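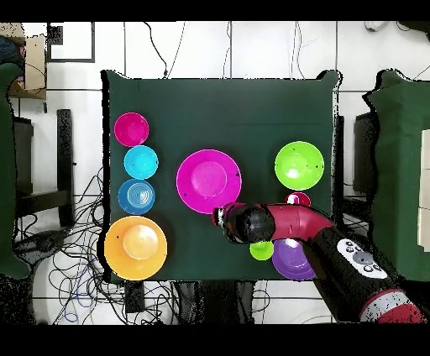 Wallin, November

## Setting a table with whatever is in the cupboard

**Project report, second-year module in Everyday Objects**
Tarek Yammine and Macarena Arroyo

### 1. What we set out to do

Our question was simple enough to fit on the proposal form, which has a very small box. When people lay a table with plates, bowls and cups that don't match, how do they decide what goes where? We had both grown up in homes where the crockery came from several decades and at least two divorces, and we suspected there were rules.

The module gave us plastic tableware, a table and a room in the Sokel building until six in the evening. It did not give us any food. Macarena raised this twice.

### 2. The things on the table

The set is plastic throughout and no two neighbours seem to have been bought with each other in mind. The plates are pink, lime green and purple. The pink one is the biggest, with a wide rim and a shallow middle in a lighter shade, and it tends to look like the guest of honour wherever you put it. The bowls run from a small magenta one up to a large orange-yellow one with a pale yellow inside. The blue bowl has raised rings in the centre, which one participant took to be for grip and another took to be for porridge.

The drink is a dark bottle with a red cap. We had planned to use a jug, but the jug belonged to the staff kitchen and the staff kitchen had opinions.

All of it goes on a dark green tabletop. Against that green the lime plate and the small lime cup hold up better than we expected. Tarek had predicted they would vanish and has asked for this to be recorded as a reasonable prediction.

### 3. Method

Each participant was told: "Lay this table for people you like." We gave no number of guests and answered no questions. When they said they were finished, we wrote down the layout and asked them to explain it. Then everything went back in the box for the next person.

We ended up with 56 layouts and 336 lines of notes, a fair share of which are in Macarena's handwriting and will need a second reading. The whole project cost 3025 points from our print and materials allowance. We would like to say it went on research, but a good deal went on posters that were printed with the wrong room number.

### 4. What people did

**Bowls go to the edge.** This was the strongest habit. People pushed the bowls into a line down one side, usually the left, and left the middle for plates. Asked why, most said it was "tidier". One said it was where bowls live.

**Size beats colour.** We expected people to group the greens together. Hardly anyone did. They looked for the largest plate, put it somewhere near the middle and arranged the rest as if it might be offended.

**The bottle comes last.** Almost everyone left it until the end and then found there was no good place for it. It was moved more often than any other item. Several people put it down, said "there", and picked it up again.

**Small cups get forgotten.** They collected near the front of the table, close to whoever was standing there. Nobody planned this and nobody defended it.

### 5. Problems

The white floor tiles show every crumb of anything, and we had to sweep before each session. We also changed our recording sheet halfway through, from one designed by Tarek to one that could be filled in by a person in a hurry. The first batch of notes is therefore long on detail about rims and short on almost everything else.

We should have asked how many guests people had in mind. We only thought of it while packing up.

### 6. Next steps

We would like to repeat the exercise with a matching set and see whether the bowls still head for the side. Our supervisor has suggested a round table. Macarena has suggested lunch. The box of tableware is on the bottom shelf in the Sokel store, and the recording sheets (both versions) are in the folder underneath it.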